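Section 3. First Fill and Daily Use

Dener 3203 Countertop Hot Water Dispenser

3.1 Before you fill the tank

Place the dispenser on a level surface that can carry its full weight. Leave the vents at the rear clear. Do not set the unit under a low shelf; steam leaves the lid during heating and will damage wood and paint over time.

1. Remove the tape from the lid, the drip tray and the spout.
2. Lift out the tank and rinse it with cold tap water. Do not use soap on the inside.
3. Push the Pai filter into its seat until the collar is flush. A raised collar lets unfiltered water pass.
4. Fill the tank to the MAX line. Capacity is 2 liters.
5. Return the tank and press down until it seats.
6. Plug the unit into a grounded outlet. The standby light comes on amber.

CAUTION: Never plug in the unit with the tank removed.

3.2 Flushing the system

Flush the dispenser before the first drink and after any filter change.

1. Place a heat-safe container under the spout.
2. Press and hold FLUSH until the light turns green, then release.
3. Let the full tank run through. Empty the container as needed; pressing FLUSH again pauses the flow.
4. Discard the water. Fine black specks are carbon from the filter and are harmless.
5. Repeat with a second full tank.

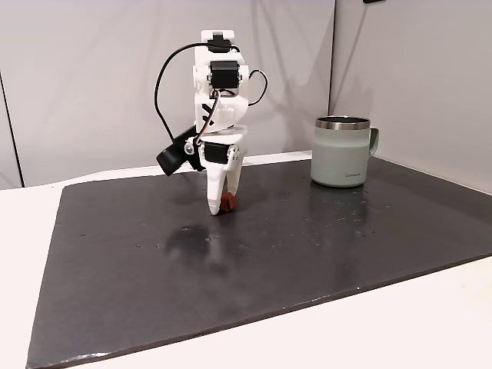 Wayne Morin: My standby light stayed amber after the second flush and FLUSH did nothing until I unplugged the unit and plugged it back in. Is that a fault, or does it need a reset after a filter change?

Reply from Gredemska Support: The filter counter must be cleared before the unit leaves flush mode. Hold FLUSH and VOLUME together until the light blinks, then release. Unplugging also clears it. No service is required.

3.3 Setting the volume

The factory setting is 300 ml per press. To change it:

1. Place an empty mug on the drip tray, centered under the spout.
2. Hold VOLUME. Water begins to flow.
3. Release VOLUME when the level is correct. The new setting is stored.

NOTE: The stored volume is lost if the unit is unplugged. Tall travel mugs will not fit unless the drip tray is taken out.

CAUTION: Water leaves the spout near boiling. Keep hands clear of the stream and do not move the mug until the flow has stopped.

3.4 Drips and spills

A few drops may fall after each press. Empty the drip tray when the red float shows. Wipe up water on the surrounding surface with a soft dry cloth, working toward yourself and away from the power cord. On dark glossy surfaces, hard water dries to white spots; remove these with a cloth dampened with white vinegar, then rinse. Do not use vinegar on natural stone.

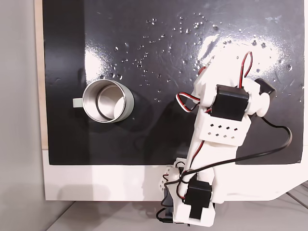 Fig. 3-2. Water droplets on a glossy black surface, with stainless steel mug.

If water collects under the dispenser itself, unplug it, remove the tank and check the tank seal for grit. Rinse the seal and refit it with the lip facing down. If the leak continues, stop using the unit and contact the Pustenach service center.

For descaling, see Section 4.

Revised August 26, 2024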